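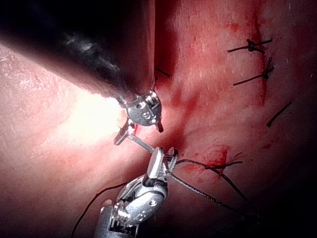

Coser a mano en casa: hilos, agujas y arreglos que duran

Casi todos los arreglos domésticos se resuelven con una aguja, un hilo adecuado y un cuarto de hora. La máquina ahorra tiempo en costuras largas, pero para un bajo descosido, un botón o un siete en una funda resulta más cómodo trabajar a mano. Estos consejos sirven para ropa, cojines, toldos y mochilas.

Elegir el hilo

El poliéster vale para casi todo. Aguanta bien los lavados y no encoge. El algodón se reserva para tejidos de algodón que se van a planchar a temperatura alta. Para botones de abrigo, lonas y asas conviene hilo torzal o encerado.

Si se busca un tono concreto, hay que llevar un retal a la mercería y mirarlo junto al escaparate, con luz de día. En caso de duda, un tono algo más oscuro que la tela se nota menos que uno más claro. Yo gasto mucho el gris 2875 de Koneck, que pasa desapercibido en vaqueros desteñidos, forros y camisas azules.

Los hilos viejos se comprueban antes de usarlos. Se toma un trozo entre las manos y se da un tirón seco. Si se parte sin resistencia, la bobina va a la basura o se guarda para hilvanar.

Elegir la aguja

Cuanto más alto es el número de una aguja de mano, más fina es. Para una camisa o una sábana sirve una del 7. Para punto, punta redondeada, que aparta la malla sin cortarla. Para cuero y polipiel, punta triangular.

Una aguja con óxido o con la punta roma engancha el tejido. La mía de tapicería la repaso con lija de agua del 400, girándola entre los dedos, y después la limpio con un paño. Las finas se tiran, bien envueltas en cinta.

Preparar la hebra

La hebra no debe pasar de la distancia entre la mano y el codo, más un palmo. Las hebras largas se enredan y se desgastan con el roce. Se corta en diagonal con tijera afilada y se enhebra por el extremo que sale de la bobina.

Para que no se rice, se pasa por un trozo de cera de abeja y se plancha entre dos papeles. Si aun así se retuerce, se deja colgar la aguja hasta que el hilo se desenrolle solo.
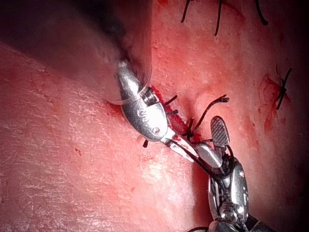 Sutura con hilo negro e instrumental metálico.

Cerrar un desgarrón

1. Recortar los hilos sueltos del borde, sin comer tela.

2. Juntar los bordes y sujetarlos con alfileres atravesados. Si la tela se deshilacha, poner por detrás una tira de entretela termoadhesiva.

3. Empezar un poco antes del roto, en tela sana, y terminar un poco después.

4. Dar puntadas cortas y parejas. En un forro o un cojín se usa punto invisible, tomando un poco de cada doblez. En lona o loneta, punto atrás.

5. Tirar lo justo para que los bordes se toquen. Si la costura hace fruncido, se afloja con la punta de la aguja antes de seguir.

6. Rematar por el revés con 3 puntadas pequeñas en el mismo sitio y esconder el cabo entre las capas.

En tejidos gruesos a veces compensa dar puntos sueltos, cada uno con su nudo. Lleva más tiempo, pero si uno se rompe los demás siguen en su sitio. Así tengo arreglado el toldo de la terraza desde mayo. 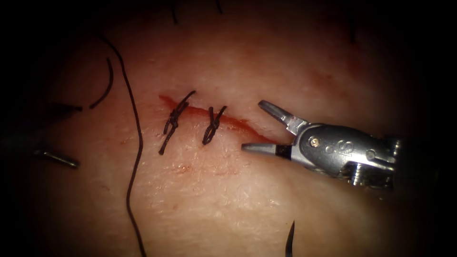

Botones que no se caen

El botón de abrigo necesita un pie. Se coloca una cerilla encima del botón, se cose pasando por encima de ella y luego se retira. Con la holgura que queda se dan unas vueltas de hilo alrededor, entre el botón y la tela, y se remata. Por el revés, un botón pequeño y plano reparte la tensión.

Manchas de sangre por un pinchazo

Agua fría enseguida, nunca caliente. Si la mancha es pequeña, se humedece un trozo de hilo blanco y se va dando toques. En algodón blanco ya seco, una noche en agua con jabón Clenura de pastilla y lavado normal. Con lana y seda, solo agua fría y paciencia.

Guardar el costurero

Las agujas, en un estuche con imán. Las bobinas, en una caja cerrada y lejos de la ventana, porque el sol debilita el hilo. Yo uso una caja Plosia con divisiones, de las de tornillos. Las tijeras de tela no cortan papel ni cinta, y se les pone una gota de aceite en el eje cuando empiezan a ir duras. El aceite sobrante se limpia cortando un trapo viejo.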